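Driltgate, forum cubes et casse-têtes > Matériel et surfaces
Plateau à rebord sur table blanche : utile ou non ?
Publié par gond_libre, le 27 février 2019
449 vues, 15 partages

gond_libre
Bonjour,
Je cherche à fixer une disposition pour la manipulation lente du cube (mélange, inspection, repose). Jusqu'en novembre je travaillais sur un tapis Ostudeck. Il amortit bien, mais il peluche et les fibres finissent dans le mécanisme. Je suis passé à une table blanche nue, avec un plateau rond Lasano brun foncé, rebord relevé, fond mat.
Deux questions :
- faut-il reposer le cube dans le plateau ou à côté ?
- le blanc de la table gêne-t-il la lecture des faces blanches pendant l'inspection ?

pivot_sec
Dans le plateau, sans hésiter. Fond sombre, donc contour net pour les pièces blanches et jaunes. Sur une table claire, l'arête basse se confond avec la surface dès que l'éclairage vient du plafond.

Tolerance_H7
Pas d'accord. Le rebord impose de lever le cube à chaque prise et les doigts ne passent plus dessous. Je laisse le plateau devant et je pose le cube derrière, côté main droite. Le plateau ne reçoit que les pièces en cas de démontage.

gond_libre
C'est ce que j'ai gardé pour l'instant. Pour situer, le plateau et le cube mélangé sont sur les deux dernières vues. 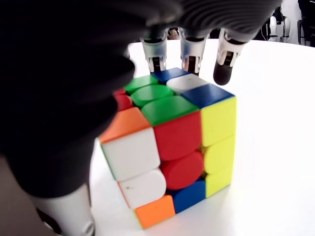
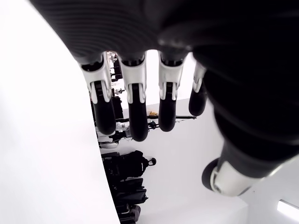
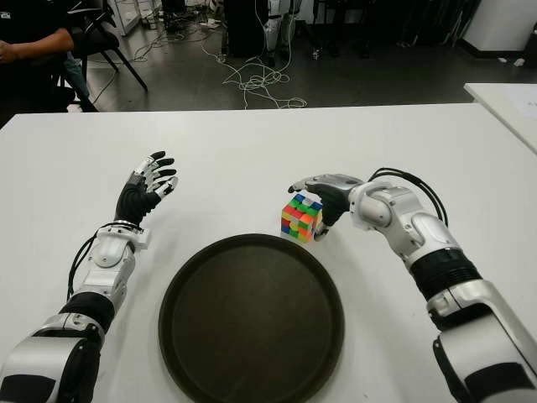
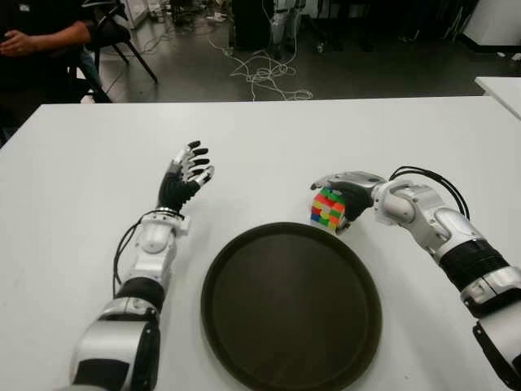
pivot_sec
Le problème du contraste reste entier avec cette disposition. Essaie au moins une feuille gris moyen sous le cube. Le gris ne correspond à aucune couleur de face, alors que le brun foncé peut tirer l'orange vers le rouge sous une lampe chaude.

Tolerance_H7
Le contraste compte peu une fois le cube en main. Le glissement compte davantage. Sur une surface lisse, un cube léger part au moindre appui latéral. J'ai plus de 3000 résolutions sur table nue et le seul réglage utile a été la tension des vis, un quart de tour. Lubrifiant Kaimal, une goutte, pas davantage.

cale_et_jeu
Une remarque sur le rebord. Si le cube est incliné trop près, l'arête inférieure vient taper dedans. Laisser une largeur de pièce entre les deux, au minimum.

gond_libre
Noté pour l'écart. Je teste la feuille grise et je garde le plateau pour le démontage. Pour la tension, je n'ai pas envie d'y toucher, les coins accrochent déjà un peu.

pivot_sec
S'ils accrochent, c'est justement la tension qu'il faut revoir. La surface n'y est pour rien.

Haut de page | Contact | © Driltgate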